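Living Beside Wildlife: Household Advice for Residents and Guests

Issued by the Hesby Wildlife Liaison Office, 10/4/23

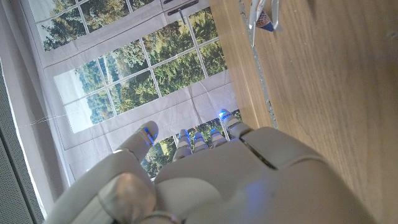
Most difficulties between people and wild animals begin in the kitchen. An animal that has once found food at a back door will return to it, and will in time lose its caution towards roads, dogs and overhead cables. The office asks all households, guest houses and holiday lets within the reserve boundary to follow the advice set out below.

Food and kitchen waste

Fruit should be kept indoors, in a cupboard or a lidded container, and not in a bowl beside an open window. Bananas and other soft fruit are noticed from a considerable distance.

Peelings should be wrapped and placed in the bin at the end of each meal. Bins must have a locking lid. Where the lid has become loose, a strong elastic cord hooked to both handles will serve until a replacement is supplied. Rinse bins once a week with hot water and a cupful of white vinegar, and leave them to drain upside down.

Compost heaps may be kept, provided that they are covered with wire mesh and contain no cooked food. Meat, fish and rice should never be added.

Windows, doors and verandas

Kitchen windows that are left open for air should be fitted with a screen or a short restraining chain. A gap of 8 cm is wide enough for a young macaque to reach through, and an adult can slide an unlocked window with little effort.

Please do not eat on the veranda when monkeys are in the garden. If they arrive during a meal, carry the food inside calmly, close the door and wait. Shouting and throwing objects tend to make matters worse – particularly where there are infants in the group.

Gardens

Fallen fruit should be gathered twice a day in season, which in the Skedonis valley usually starts in March. Branches that overhang a roof or come close to a power line give animals a route to both. Residents should not attempt to cut growth near cables themselves. Requests for this work may be made to Talha Mohmand at the Hoxha depot, who will arrange a visit within four working days.

Feeding

Wild animals must not be fed, whether by hand or by leaving food out. This applies equally to animals that have been released from care and may approach people with confidence. The office received more than 3,501 calls last year, and a large share of them concerned animals which had been fed by well-meaning visitors. Owners of guest houses are asked to place a notice in each room.

If an animal enters the house

Move children and pets to another room. Open an outside door, leave the way to it clear, and stand well back. Do not corner the animal or try to take food from it. If it has not left within the hour, or appears to be hurt, telephone the duty officer. Bites and scratches should be washed with soap and running water for fifteen minutes and shown to a doctor on the same day.

Printed copies of this advice may be collected from the Ekitz visitor centre. Enquiries should be addressed to Isla Te Moana, Household Liaison Officer.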